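I should have been marking up the minutes on the train home, but instead I spent the whole trip in the comments of an old photo archive, trying to work out where a picture of a jetty was taken. The catalogue says "river landing, unknown". That's the lot! There are 1253 pictures in this batch and I swear half of them are "unknown".

Zhenhua Qin reckons it's up the coast, on account of the mangroves. Guilan (no help at all, love her) says every jetty looks like that. I've gone through 187 of the others looking for the same shed roof, and my eyes are killing me.
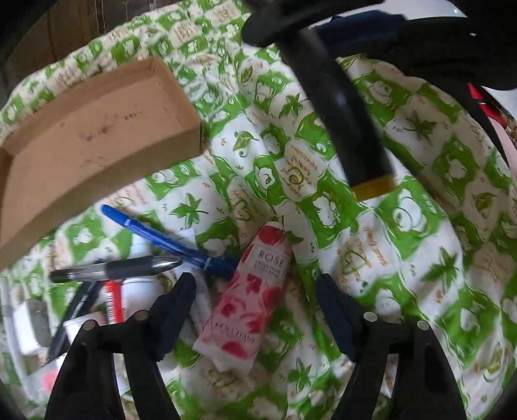

Bits and bobs on the good quilt.

The shed is the thing, I think. It has a little vent on the ridge and a painted sign with two words on it, and the second one could be "Stores" or could be "Stone". Gianni Serra left a comment saying he'd seen a similar vent on a cannery, then never came back to say which cannery. Gianni, if you're reading this — which cannery?

I did try the old maps. Landings come and go on them every few years and the names change spelling, so you can't rely on any of it. 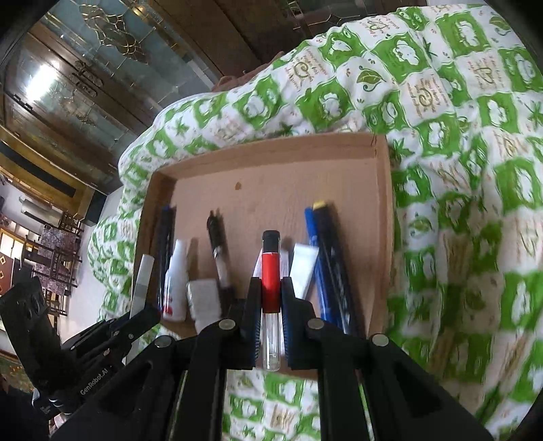
My favourite theory so far is Ximeng Mao's, that the negative was scanned back to front and we've all been looking at the wrong bank of the river. I flipped it and the hills do sit better that way. The sign doesn't, mind you, but it's so blurry I'm not sure it counts. I've started colour coding my list of landings, and red, the same bright red as the middle of that little tube with the black cap, is for the ones I've ruled out. There's a lot of red. If you know a landing with a vented shed, leave a comment, and I'll have another go at the maps after tea.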